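Koloser Rules

The Koloser Rules are a set of written working rules for robot cells in which two arms share one table. They cover how the table is laid out, how objects are prepared before a run, how cables are routed, and what the person in charge must do before and after each session. The rules are named after Koloser, the laboratory supply company where they were first drawn up, and are now used by several small research groups and contract workshops. They have no legal force and do not replace national or international safety standards.

Background

The first version was a three-page checklist written by Yiran Fang, then a test engineer at Koloser. It was meant for new operators and dealt mainly with stopping the arms safely. Fang later reviewed the company's fault log, which held 3502 entries. Of these, 1580 were traced to the way the table had been set up before the run, and 738 to cables that had caught, pulled tight or come loose. The review led to a longer version with separate sections on layout and cabling.

Costoseo, a firm that runs test cells for other companies, adopted the longer version the following July and added the section on record keeping. The current text is known as revision 3.

Table and objects

The rules ask for a plain tabletop with a matte surface and no pattern. Old marks on the surface may stay if they do not affect the task, but tape and labels left from earlier work must be taken off. Only the objects named in the task sheet may be on the table when a run begins.

Each object must have a written starting condition. For a cleaning task this includes the kind of mark to be cleaned, where it is placed and what it is drawn with. A whiteboard task, for instance, calls for one short mark in a single color of ink, drawn fresh by hand for every run. Faint smudges from earlier runs are allowed within limits set by the task sheet.

Objects with moving joints, such as boards that tilt on side knobs, are treated separately. The operator must either tighten the joint or record that it was left free.
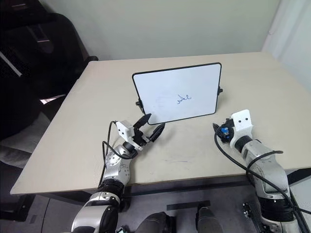
Grippers are to be open at the start of a run and clear of each other's path. Neither arm may cross the center line of the table until the operator has confirmed that the other is holding still. The rules make an exception for tasks that need both arms on one object — holding with one and wiping with the other, for example — but the task sheet must say so.

Cables

Cables running to the grippers must have enough slack for the wrist to turn through its full working range. Loops are permitted. A loop that can reach the fingertips must be tied back. The operator moves each arm slowly through its range before the first run of the session and watches the cables while doing so.

Floor and surroundings

A clear standing area is required on the operator's side, with the stop button within reach. Chairs, bags and clothing are to be kept out of reach of the arms at full stretch. The rules do not require the background to be screened, though changes to it must be noted in the session record.

Records

Every session has a record sheet giving the operator's name, the task, the starting condition and any stops. Failed runs are kept along with successful ones. Deleting a failed run without a written reason is treated as a breach of the rules.

Variants

The Ye workshop uses a shortened form that leaves out the section on surroundings. Birko, which works mostly with single arms, uses only the parts on objects and records. Cells that follow either variant are expected to state this on their record sheets.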